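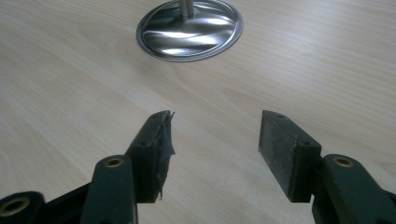 왼쪽 손가락 테이프가 너덜너덜. 뒤에 있는 금속 받침은 이번 글의 또 다른 주인공입니다.

지난 글에서 "다음에는 연속 파지 기록을 들고 오겠다"고 큰소리쳤는데, 기록 대신 고장 이야기를 들고 왔습니다. 그래도 이번 건은 진짜 재미있었어요! 며칠 동안 엉뚱한 데를 뒤지다가 원인을 찾은 순간에는 혼자 작업실에서 소리를 질렀습니다.

먼저 상황부터. 6월 들어 손에 쥐는 그리퍼로 받침 달린 기둥을 잡아서 옮기는 동작을 계속 반복하고 있었습니다. 기둥을 양쪽에서 물고, 살짝 들고, 옆으로 옮기고, 내려놓고, 벌리고. 목표는 1,000회였고 중간 점검은 500회에서 하기로 했습니다. 그리퍼는 Dirkham 링크 구조를 제 나름대로 손본 것이고(이 블로그 오래 보신 분들은 지겨우시죠), 손가락 끝에는 검은 패드 블록을 달고 안쪽 면에 미끄럼 방지용으로 Moffat 테이프를 감아 씁니다.

첫 이상은 164회째에 나왔습니다. 들어 올린 받침이 손가락 사이에서 빙글 돌더니 그대로 테이블에 쿵. 높이가 낮아서 다친 데는 없었는데 소리가 정말 컸습니다. 밤 11시였어요. 아래층에 죄송합니다.

처음에는 당연히 제 손 탓인 줄 알았습니다. 백 번 넘게 같은 동작을 하면 손목이 슬슬 꺾이거든요. 그래서 쉬었다가 다시 했는데, 또 돌아갑니다. 그것도 매번 같은 방향으로! 이때부터 슬슬 신이 나기 시작했습니다. 무작위로 떨어지면 골치가 아픈데 늘 같은 쪽으로 도는 건 단서잖아요.

그다음 의심한 건 링크 유격입니다. 황동색 부싱이 들어간 관절들을 하나씩 잡고 흔들어 봤습니다. 예전에 여기가 헐거워져서 좌우 손가락이 따로 놀았던 적이 있어서, 이번에도 그거겠거니 하고 반쯤 확신한 상태로 다 분해했어요. 핀 빼고, 닦고, 끼워 보고, 다시 흔들어 보고. 멀쩡했습니다. 저녁 하나를 통째로 썼는데 멀쩡하다니. 기뻐해야 하는데 좀 억울하더라고요.

세 번째는 모터 쪽. 파지력이 떨어졌나 싶어서 Joston 드라이버의 전류 로그를 뽑아 봤습니다. 닫힐 때 전류는 첫날과 겹쳐 놓아도 구별이 안 될 정도로 똑같았습니다. 힘은 제대로 나오는데 물건은 돌아간다. 그러면 남는 건 닿는 면뿐인데, 저는 그걸 제일 나중에 봤습니다. 손가락 안쪽은 작업 중에 잘 안 보여요. 늘 위에서, 그것도 물건을 보느라 바쁘니까요.

그래서 그리퍼를 벌리고 테이블 가까이 내려서 안쪽을 들여다봤더니, 맨 위 사진의 꼴이었습니다. 오른쪽 면은 가장자리가 조금 고르지 않은 정도인데 왼쪽은 주름이 잡히고 끝이 다 해졌습니다. 블록 중간쯤에서는 세모난 조각이 틈 쪽으로 삐죽 튀어나와 있고, 아래쪽에는 가늘게 말린 게 달랑거리고요. 이걸 달고 계속 돌리고 있었다니!

제가 정리한 원인은 이렇습니다. 튀어나온 조각이 기둥에 먼저 닿습니다. 그러면 왼쪽 패드가 면으로 누르지 못하고 접힌 조각 위에 걸쳐서 누르게 되고, 기둥이 둥그니까 그 지점을 축으로 밀려 돌아갑니다. 받침이 무거워서 한번 돌기 시작하면 테이프가 더 밀리고, 밀리면 조각이 더 커지고요. 돌아가는 방향이 늘 같았던 것도 이걸로 설명이 됩니다. 확인하려고 그 조각만 가위로 잘라내고 다시 잡아 봤더니 도는 정도가 눈에 띄게 줄었습니다. 완전히 없어지지는 않았어요. 주름이 그대로 있었으니까요.

왜 왼쪽만 먼저 망가졌는지도 궁금해서 제 동작 영상을 다시 봤습니다. 보면서 얼굴이 좀 뜨거워졌는데, 제가 기둥에 다가갈 때 꼭 왼쪽 손가락을 먼저 대고 있더군요. 기둥을 가운데 두고 닫는 게 아니라 왼쪽을 툭 기대 놓고 오른쪽이 따라오게 하는 버릇. 그러니 왼쪽 테이프만 매번 옆으로 쓸린 겁니다. 부싱도 모터도 죄가 없었어요. 미안하다 부싱아.

안전 쪽으로도 적어 둘 게 있습니다. 이번에 쓴 받침은 금속이고 제법 묵직합니다. 첫 번째로 떨어졌을 때 제 왼손이 테이블 위, 그러니까 떨어진 자리 바로 옆에 있었어요. 손가락 하나 차이였습니다. 가벼운 컵으로 할 때 습관이 그대로 남아 있었던 거죠. 그 뒤로는 드는 동안 빈손을 무조건 허리 뒤로 보냅니다. 자세가 좀 양반 같지만 괜찮습니다. 들어 올리는 높이도 전보다 낮췄고, 금이 간 테이프나 들뜬 모서리가 보이면 횟수와 상관없이 그 자리에서 멈추기로 했습니다.

독자이신 Safta Gavrilă 님께 메일로 이 얘기를 했더니 아주 좋은 방법을 알려 주셨습니다. 테이프 끝을 안쪽 면에서 끝내지 말고 블록 뒤로 돌려서 마감하라는 것! 그러면 물건이 쓸고 지나가는 자리에 모서리가 없으니 들뜰 시작점이 사라진다고요. 듣고 나니 너무 당연해서 허탈했는데, 저는 여태 안쪽 면 크기에 딱 맞춰 자르는 걸 자랑스러워하고 있었습니다. 깔끔해 보이거든요.

새로 감는 과정은 간단히만 적겠습니다. 헌 테이프를 벗기는데 접착제가 남아서 이게 제일 오래 걸렸고, 알코올로 닦고 완전히 마를 때까지 둔 다음, 끝을 뒤로 돌려 감았습니다. 양쪽 다요. 한쪽만 새것이면 두께가 달라져서 가운데가 틀어질까 봐 멀쩡한 오른쪽도 아깝지만 벗겼습니다. 그리고 하룻밤 눌러 뒀습니다. Wanum 고무 패드로 바꾸는 것도 생각해 봤는데, 한 번에 두 가지를 바꾸면 뭐가 효과였는지 모르게 되니까 다음으로 미뤘습니다.

다시 시작한 뒤로는 19회마다 그리퍼를 내려놓고 안쪽 면을 봅니다. 왜 하필 19냐면, 처음에 스무 번마다 보려고 했는데 표를 0부터 세는 바람에 그렇게 됐습니다. 고치기 귀찮아서 그냥 씁니다. 첫 164회는 기록에서 빼고 0부터 다시 세는 중이고, 500회를 넘길 때까지 한 번도 안 돌아갔어요! 왼쪽부터 대는 버릇은 아직 가끔 나옵니다만, 닫기 전에 양쪽 틈을 한 번씩 보고 나서 닫으니 많이 나아졌습니다.

혹시 비슷한 그리퍼 쓰시는 분 중에 테이프 말고 다른 걸 감아 보신 분 계시면 댓글로 알려 주세요. 자전거 튜브를 잘라 붙인다는 얘기를 어디서 봤는데, 광택 있는 금속 기둥에 자국이 남는지가 궁금합니다. 1,000회까지 가면 벗겨 낸 테이프를 새것과 나란히 놓고 비교해서 올릴게요.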